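Categoria: Estudos de Televisão | Ficção juvenil | Artigos

4 partilhas · 2 comentários

3. Guarda-roupa, casa e quarto na série juvenil de coprodução

3.1 Ponto de partida

A literatura sobre séries juvenis europeias tem privilegiado duas entradas: a circulação (quem compra, quem dobra, quem legenda) e a representação (género, classe, origem). Menos trabalhado o lado material da coisa, os objectos que as personagens vestem e largam pela casa. É desse lado que esta secção se ocupa, e apenas na medida em que ajuda a perceber o argumento geral do artigo, ou seja, que a coprodução de baixo orçamento empurra a narrativa para dentro de casa e, dentro de casa, para o quarto.

O corpus já foi apresentado na secção 2. Relembra-se só o essencial: 4 séries, todas de episódios curtos, todas com financiamento repartido entre pelo menos dois países. Duas passaram primeiro na plataforma Flikora, as outras em canais lineares e só depois em catálogo. Nenhuma tem mais de 2 temporadas. A unidade de análise é a cena, definida por continuidade de espaço e de tempo; as cenas em que a personagem muda de divisão sem corte foram contadas como uma só.

Uma nota sobre os critérios. Considerámos "cena de quarto" qualquer cena em que a acção principal decorre no espaço onde uma personagem adolescente dorme, mesmo que o quarto seja partilhado, mesmo que seja uma sala com um sofá-cama. Critério largo, sabemos. A alternativa, só quartos individuais, deixava de fora quase toda a segunda série do corpus, que se passa num apartamento demasiado pequeno para a família que lá vive.

3.2 O quarto como solução de produção

Comecemos pelo mais prosaico. Um quarto é barato. Constrói-se num canto do estúdio, ilumina-se depressa, não exige licença nem figuração. Nos dossiers de produção a que tivemos acesso, os da produtora Hafstein são os mais explícitos: o quarto da protagonista aparece como "cenário fixo" logo na primeira versão do plano de rodagem, antes mesmo de estar fechada a cidade onde a história se passa. A cidade mudou entretanto. O quarto ficou.

Isto tem consequências dramáticas que a crítica tende a ler como escolha de autor. A intimidade, o tom confessional, a conversa em voz baixa com a porta encostada. Parte disto é escolha, com certeza. Mas parte é calendário, e convém separar as duas coisas antes de falar de uma "estética do recolhimento" comum às séries juvenis do norte e do sul da Europa.

Há também a questão da língua. Em coprodução o quarto resolve um problema: é onde a personagem está sozinha, ao telemóvel, a escrever mensagens. Texto no ecrã traduz-se com facilidade. Uma das séries analisadas tem 7 cenas seguidas quase sem fala, todas num quarto, todas assentes em mensagens sobrepostas à imagem, e foi precisamente esse episódio que a distribuidora escolheu para apresentar a compradores estrangeiros.

3.3 A roupa fora do corpo

Passemos à roupa. O guarda-roupa costuma ser analisado quando vestido: o que diz da personagem, como evolui, que marcas traz. Propomos olhar para a roupa fora do corpo, pousada, dobrada, pendurada na cadeira, estendida na cama à espera de decisão. Chamamos-lhe roupa em suspenso. O termo não é grande coisa mas não encontrámos melhor.

A roupa em suspenso aparece em todas as séries do corpus e cumpre funções diferentes. Na primeira anuncia uma saída: a festa, a entrevista, o encontro. Na segunda marca a partilha forçada do espaço, a roupa de uma irmã em cima da cama da outra. Na terceira é praticamente o único vestígio de uma personagem ausente durante vários episódios. Na quarta é mais difusa, e voltaremos a ela.

Do ponto de vista do enquadramento, a solução mais frequente é o plano picado sobre a cama, peça única, cor escura ou saturada contra roupa de cama clara. É um plano legível em ecrã pequeno, aspecto que os guiões técnicos referem mais do que uma vez. A peça toma por momentos o lugar do corpo, com mangas e gola a desenhar uma figura reconhecível, e o espectador completa o resto. 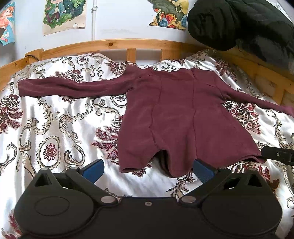

Figura 1. Peça única sobre a cama: camisola bordeaux de manga comprida, edredão branco acetinado.

O contraste de cor não é inocente mas tambem não deve ser sobreinterpretado. Em conversas informais com equipas de arte, a razão mais invocada para a roupa de cama clara foi a luz: reflecte, poupa um projector. O vermelho-escuro, que a crítica associa depressa a desejo ou a ameaça, surge em personagens muito diferentes e em momentos sem carga dramática especial. Onde há sistema, e na terceira série há, ele constrói-se por repetição ao longo da temporada, nunca num plano isolado.

3.4 Marcas e peças sem marca

Uma diferença clara entre as séries de canal linear e as de plataforma: a presença de marcas. Nas primeiras a roupa é quase sempre anónima, por imposição das regras internas de cada canal ou por prudência jurídica. Nas segundas há acordos. O mais visível é o da Stisport, que veste a equipa de andebol da quarta série e cujo logótipo aparece nos casacos, nos sacos, numa parede do pavilhão. Já dentro do quarto o logótipo desaparece. A personagem chega, larga o saco fora de campo, e o que fica à vista são peças lisas.

Pode ler-se isto de duas maneiras. Ou o acordo previa apenas os espaços colectivos, e o quarto ficou livre por omissão. Ou a produção protegeu o quarto como zona não comercial, em nome da credibilidade junto do público-alvo. Não tivemos acesso ao contrato, portanto fica em aberto. O padrão, seja como for, é consistente nas duas temporadas.

Sobre o público: o inquérito em linha descrito na secção 2 recebeu 1000 respostas válidas, mas só uma pergunta tocava no guarda-roupa (se a roupa das personagens "parece roupa de pessoas desta idade"). As respostas abertas são curtas e dispersas. Destaca-se a queixa de que as personagens nunca repetem roupa, queixa que, verificada no corpus, só se confirma numa das séries. Nas restantes a repetição existe e é até bastante cuidada, casacos sobretudo.

3.5 Limites

Vários. O corpus é pequeno e foi montado em função do acesso, não de uma amostragem. Os dossiers de produção são desiguais: o da Hafstein completo, o da Wamard reduzido a folhas de serviço e uma lista de adereços, os outros algures no meio. Faltam-nos mapas de guarda-roupa para a segunda série, pelo que a identificação das peças foi feita a olho, com os erros que isso implica. As conversas com equipas de arte não foram gravadas e valem como indicação, não como fonte.

Fica também por tratar o som do quarto (música atrás da porta, vizinhos, notificações), que em pelo menos dois casos faz mais pela construção do espaço do que qualquer objecto. E a dobragem, claro, que altera esse som de mercado para mercado. Material para outro artigo.

Quanto à codificação, feita por uma só pessoa e revista em parte numa segunda passagem, em Março. As discrepâncias entre as duas passagens concentram-se nas cenas de transição, corredor-quarto, em que a fronteira do espaço é dificil de fixar. Optámos por manter a primeira codificação sempre que a dúvida persistia. A grelha completa segue em anexo, com as categorias abandonadas assinaladas.

A secção seguinte passa do quarto para a escola e retoma a quarta série, agora pelo lado do pavilhão e do balneário.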